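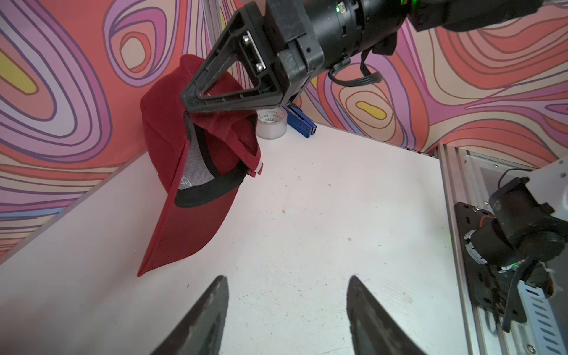

Figure 4.1 A red cap turned upside down, with its grey mesh lining and black sweatband in view. Packing tape and a stapler are on the table.

Clirkness Open Texts > Small Goods Handling > Part 2 > Chapter 4

Filed under: Soft goods, Headwear, Packing bench

Chapter 4
Caps: Checking, Shaping and Packing

Most packing manuals give the baseball cap half a page. Stack them, bag them, tape the box. The people who write those manuals seem to think a cap is a small, tough thing that looks after itself, and we doubt many of them have opened a carton of returns.

A cap is an awkward shape. It has a soft crown that wants to fall in, a stiff curved brim that wants to stay as it is, and a strap at the back that catches on whatever is packed next to it. Each part fails in its own way, and a method that protects one can easily ruin another. Nesting is the usual case. It saves room and keeps the crowns round, but the brims underneath take the weight of everything on top.

Start with the inside. Buyers look at the colour and the logo first, and so do most new packers, but the lining and the sweatband tell you far more about how the cap was made and whether it has been worn. Turn the cap over, as in Figure 4.1, and look along the band where it meets the crown. You are looking for skipped stitches, a twisted band, hair, and the pale marks that dried sweat leaves on dark fabric. Mesh hides less than solid lining does, and it also snags more easily, so keep rings and box knives away from it.

We are often told that a cap sold as new doesn't need this check. The Drovetti case study at the end of the chapter follows a shipment of 113 caps that everyone agreed was new stock. Read it before you take anyone's word for the contents of a box.

A word about brims. You will hear that a curved brim should be packed curved, that it should be packed flat, and that it makes no difference. The third claim is the only one we are willing to call wrong outright. As for the other two, the evidence is mostly shop habit, passed along by people who learned it from the last person at the bench. In this book we pack a curved brim curved, and you should treat that as a working rule that could be improved on.

Then there is the bench itself. Tape and a stapler tend to live side by side on a packing table, and learners reach for whichever is closer. Staples have no place near headwear. They can be used on paperwork, away from the goods, and we would sooner you used a clip. Wipe the tabletop before you start, too. A white surface is handy for this work as it shows up every speck, but it won't clean itself.

By the end of this chapter you should be able to:

- name the main parts of a cap and the common faults in each
- check a lining and sweatband without stretching them
- choose between nesting and single packing, and defend the choice
- spot a packing claim that has nothing behind it

Before you read on

Find a cap at home that has spent time in a drawer or a suitcase. Write down what has happened to its shape and what you think caused it. Keep the note. Section 3 will ask you to argue with it.

Reader comments (3)

Used this with my evening group at Wenton in December. They liked the bit about brims and then fought over it for the whole break. Could the next edition have a picture of a flat brim as well?

I packed for Hyun for years and we stuffed every crown with tissue. You don't mention tissue at all here. Is it in a later section or do you think it's a waste of money?

To the person above: it's in Section 2, and they're pretty rude about it. I still use tissue.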